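Matach Hand-Held Gripper: Set-Up Guide
Section 4. Preparing the table and the operator before recording

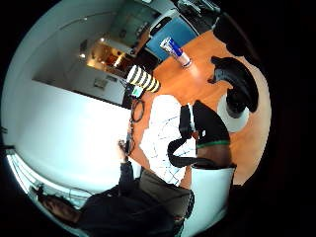
Figure 4-1. Table work with the hand-held gripper, view from the gripper camera. Paper sheet in the middle, small display unit with cable at the table edge.

4.1 Purpose of this section

This section gives the rules for the work place and for the person who holds the gripper. Please read it completely before the first session. The rules are the same for the Matach gripper with the Rultell wrist strap and for the older model with the Sobczak strap. Where there is a difference, it is written in a note.

The rules in 4.3 to 4.6 are obligatory. The advice in 4.7 is good practice, and a site may have its own version of it.

4.2 What you need

Gripper with camera, charged
Display unit and its cable
Glove and strap in the size of the operator
Table with a free working area of at least 800 mm by 600 mm
The objects from the task sheet
Session log (paper or the Dromeneck log file)

4.3 Preparing the table

1. Choose a table that does not move when you press on it with one hand. If the table has wheels, lock all of them.

2. Mark the working area. Use low tape that does not leave glue on the surface. The tape must be visible from both sides of the table.

3. Take away everything that can break, spill or roll and that is not on the task sheet. This includes drinks. In Figure 4-1 a Red Bull can is standing on the table. A can in this position must be moved to another surface before you start, also if it is closed.

4. Put round objects, for example cylinders, so that their long side is parallel to the table edge and not closer to it than 13 cm. The striped object in Figure 4-1 is lying too near to the edge. Move such an object to the inside, or put a stopper behind it.

5. Lay paper sheets flat. If a sheet is crumpled at one end, smooth it with the hand or exchange it. A raised fold can be caught by the gripper fingers and pull the whole sheet.

Note: When the task itself is to handle crumpled paper, step 5 is not valid. Write "paper as found" in the log.

4.4 Placing the display unit and the cable

1. Put the display unit on the side of the free hand. The operator must be able to read it without turning the shoulders.

2. Lead the cable away from the working area. It should leave the table on the side where nobody sits or walks.

3. Do not let the cable hang in a loop over the table edge. In Figure 4-1 it hangs this way, and a knee or a sleeve can catch it. Use the two clips from the accessory bag and fix the cable under the table top.

4. Leave enough slack for the display unit to be lifted by 10 cm. A cable that is too tight puts load on the socket.

CAUTION: Never hold the cable during a recording. If it must be corrected, stop the recording first, then use the free hand. Both the cable and the gripper in motion at the same time is the most frequent cause of damaged sockets in our repair service.

4.5 Putting on the glove and the strap

1. Take off rings, watches and bracelets from the working hand.

2. Put on the glove. The fingers must reach the end of the glove without folds.

3. Close the strap over the wrist, not over the sleeve. Push the sleeve back before.

4. Check the free end of the strap. It must be put completely in the keeper. A strap that makes a loop over the work can hook on an object or cover part of the camera view.

5. Open and close the gripper three times with nothing between the fingers. The movement should be even and without a clicking sound.

Note for the Sobczak strap: this model has no keeper. Fold the free end back and fix it with the hook tape.

4.6 Position of the operator

1. Sit with both feet on the floor. The elbow of the working arm should have free space on all sides.

2. Set the distance between the gripper camera and the table surface to 575 mm for the start position. Use the measuring stick.

3. Look at the live view. The black border around the round picture is normal for this lens and must not be corrected in the settings.

4. Turn the wrist slowly to the left and to the right. The room in the view will tilt, this is also normal. Check that the objects of the task stay visible during the turn.

5. Look for bright places in the view. When a window gives strong glare, close the blind or turn the table until the glare is outside of the working area.

6. Inform all persons in the room that a recording begins. The lens is very wide and takes also persons who sit beside the table. A person who does not agree to be recorded must leave the area before step 7.

7. Start the recording from the display unit with the free hand.

CAUTION: Stop at once if the strap becomes warm or the hand feels numb. Do not continue the session with the same hand on this day.

4.7 Good practice

Make a break after every 13 recordings. Open the strap during the break.

Clean the lens with the dry cloth only. Liquid cleaner goes behind the ring and makes spots that cannot be removed on site.

Keep one side of the table free for putting down the gripper. Put it down with the camera side up.

If you find a fault in the table set-up after the recording, do not delete the file. Mark it in the Dromeneck log with the code T and the number of the step, for example T 4.4-3. The file can still be useful for other checks.

For the calibration of the gripper fingers, go to Section 5.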